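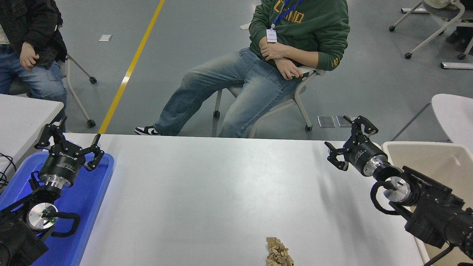 Droten news reader by Drirnano: my review after six weeks

Sun 22 January

I read news in three languages, and for many years I did it in a bad way. I had a folder of bookmarks, I opened them all in the morning with my coffee, and after half an hour I was angry and could not say which newspaper had told me what. Droten is a paid program which promises to repair this. It collects articles from newspapers, agencies and broadcasters, puts the articles on the same event together in one place, and shows beside each one who owns the publisher. I bought it with my own money. The company did not contact me and I did not contact them, except once for support, and I will come to that.

What it does

You install it on the computer or on the phone, or you use it in the browser. I used mostly the computer. On the left side is a list of stories. When you click on a story, you get all the articles on it, sorted by the time of publication, and every article has a small line under the title with the name of the owner. If the owner is a holding company, you can click again and see who is behind the holding, as far as this is public.

There is also a function with the name "Same text." It marks the paragraphs which appear in more than one newspaper word for word. This is the reason why I bought the program, so I will write the most about it.

The company says there are 2,000 publishers in the catalog. I have no way to check this number and I did not try. For me it was more important if my own papers are there. The big ones are all there. Of the small ones, I found the Durnska Gazette, which I have read since I moved to this part of the country, but not the weekly from Căpraru, where my wife's family lives. You can send a request for a missing publisher. I sent it on the second day, and the weekly is still missing.

Setting it up

The setup took me one evening. It should take less. The program wants you to choose regions first, then languages, then subjects, and it does not let you go back one step without losing the choices after it. I chose wrong in the subjects (I took "Business" when I wanted "Economy," and these are two different things here) and had to begin again from the regions.

After this it was quite simple. You can import a list of feeds from another reader if you have it in the OPML format. Mine imported without errors, but all my folder names were gone, and I typed them again by hand.

I should say that the letters are small. You can make the articles bigger but not the list on the left. My eyes are not so young and I would like this very much.

The "Same text" function

When I lived in my first country I worked for some years on a regional paper as a proofreader, so I know how it goes with agency texts. A report comes in, somebody cuts the last two paragraphs, somebody puts a new title, and it goes on page three. There is no secret in it, and most papers write the name of the agency at the top. But as a reader you forget it. You read the same thing in four places and you feel that four people have confirmed it.

Droten makes this visible. You switch the function on, and the common paragraphs become gray. What stays black is the work of this one newspaper. On the first morning I opened a story on the new rules for postal voting, and in the longest of the articles there were only two black sentences. One of them was about the weather on the day of the press conference.

I used it every day after this. It changed how I read, because now I go first to the article with the most black text. Often this is from a paper I did not expect. The Durnska Gazette, which has a very small office, had several times more of its own text than papers with a big name. On the day when the county hospital story came out, the Gazette had spoken with two nurses and with the director, and all the others had only the statement of the ministry.

There are weak points. The function looks only for identical words. If an editor has changed "said" to "told reporters" and moved a comma, the paragraph stays black, as if it were original. With some practice you see it yourself, but a beginner will be misled. It also makes quotations gray. When a politician gives a speech, naturally all the papers quote the same sentence, and this should not count against them. In the settings there is a box "Ignore quotations." It works for English. For Polish texts it did nothing, and I think the reason is the different quotation marks, which open at the bottom of the line.

I wrote to support about this. I got an answer after four days, from a person and not from a machine, signed Demetrius Kowalczyk. He thanked me, asked for two examples, and said that the problem is known and will be corrected in the version planned for May. It was a polite and clear letter. I can not say yet if the correction will come.

The ownership line

This is what the company advertises the most, and I am less enthusiastic. The information is useful. I did not know, for example, that two papers which quarrel with each other every week on the opinion page are printed and owned by the same group. But the line gives only the name and nothing more. A pension fund, a family, a state, a foundation, all of them look the same, in the same gray letters.

There is also the danger that you stop to read and only look at the owner. My friend Leszek Pietrzak borrowed my account for one weekend. He is a man with strong opinions. On Sunday evening he told me that now he has proof that everything is one big kitchen with one cook. I asked him which articles he had read, and he had read the owners. We had a long discussion about it, and he is not completely wrong: there are fewer owners than I believed. But an owner is a reason to read with more attention. It does not tell you if the article is true. For this you still must read it, and compare, and sometimes find the original document.

For the original document Droten has a button "Source," which should open the court decision, the law or the study that the article speaks about. In my use it found the right document perhaps every second time. With laws it is good, with scientific studies it is poor, and twice it opened the home page of a university and left me there.

The score I switched off

Every publisher has also a "reliability score" from the company, shown as a colored dot. I looked for an explanation of how it is calculated. There is one page in the help, it speaks about "a range of signals," and it does not name them. For a program whose whole idea is that the reader should know who stands behind the information, I find this strange. You can hide the dots under Settings, Display, Extra. I did it in the first week and recommend the same.

Speed, offline reading, small things

On my computer, which is old, the program needs some time to start and then it runs well. On the phone it is quicker. Offline reading works if you remember to press the arrow before you leave the house. It does not save by itself, although the description in the store sounds as if it would.

The search is good. It finds word endings in Polish correctly, and this I did not expect from such a small company.

Articles behind a payment wall stay behind it. You see the title, the owner and the first lines, and for the rest you need a subscription to the paper. I find it correct. Some of the users in the store complain about it very loudly.

The translations are made by machine and marked as such. They are good enough to decide if an article is interesting. Once "the chairman declined" became "the chairman decreased."

The daily email, which you get automatically until you turn it off, is only a list of titles with no owners and no gray text. I do not understand for whom it is made.

Price

I paid $55 for one year. There is a free version, but it has no "Same text," and without this you can take any feed reader. You can try the full version for one week, and the trial does not ask for a card. Cancelling is on the account page and it is not hidden. I tested this with a second account on another email address, and I got the confirmation immediately.

It is not cheap. For the same money I could have a half-year subscription to the Gazette, and if you have to choose between the two, I would take the local paper, which pays somebody to sit in the council meetings.

Who should buy it

If you read one newspaper and you are content with it, you do not need this program. If you follow the same events in several papers, or in several languages, or if you teach, it can be worth the price. A neighbor who teaches civics in the high school saw the gray paragraphs on my screen and asked me to send her the address.

I will keep it until the year is over. Before I renew, I want to see the correction for the Polish quotation marks, bigger letters in the list, and the weekly from Căpraru.

My rating: 4 of 6

Good: finding of identical paragraphs, search, honest trial, support by real people.
Not so good: setup, the score without explanation, "Source" button, small letters.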